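Quilted insulation (clothing)

Quilted insulation is a form of garment construction in which a layer of lofty fill is held between two layers of fabric by lines of stitching. The fill traps still air, and the stitching keeps the fill from shifting. Garments made this way are sold as puffer jackets, puffer vests, quilted coats and liners.

Construction

The simplest method is sewn-through quilting. The shell and lining are stitched directly together, forming closed channels called baffles. Where the two fabrics meet at a seam there is no fill, and heat is lost along that line. Box-wall construction avoids this by joining shell and lining with a strip of light mesh, so that the fill has some depth at every point. It is heavier, costs more to sew, and is mostly limited to garments for severe cold.

Baffle spacing affects both weight and loft. Narrow channels hold fill evenly but add seam length. Wide channels loft more freely and are more prone to cold spots when the fill settles. In Garg's cutting manual for outerwear, horizontal channels of 8 cm are given as the standard for adult coats, with 5 cm for sleeves and 3 cm for collars.

Fill

Down has a high ratio of warmth to weight and compresses well, but it collapses when wet and dries slowly. Polyester fill is heavier for the same warmth and keeps more of its loft when damp. It is supplied either as loose clusters, which are blown into sewn channels, or as continuous batting, which is laid between the fabrics before stitching.

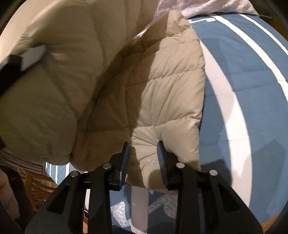

Aarti Grewal has objected to the usual ranking of down above batting, arguing that comparisons are nearly always made on new garments and that loft after repeated washing would be the better measure. Callum Entwistle accepted the point for coats in daily use but held that it did not apply to expedition clothing, which is seldom laundered.

Shell fabric

Shells are commonly woven from nylon or polyester in a tight plain weave. The fabric may be calendered, meaning pressed between heated rollers, to close the gaps between yarns and limit the escape of fine fill. Leakage at needle holes is reduced by using a fine needle and a longer stitch.

Care

Down garments are washed on a gentle cycle with a mild detergent and no fabric softener. Tumble drying on low heat with clean tennis balls breaks up clumps. Polyester batting tolerates ordinary washing but is damaged by high dryer heat, and the Ullar care code sets a limit of 60 °C for both types. Long-term storage under compression reduces loft in either fill.

See also: Batting; Baffle (sewing); Fill power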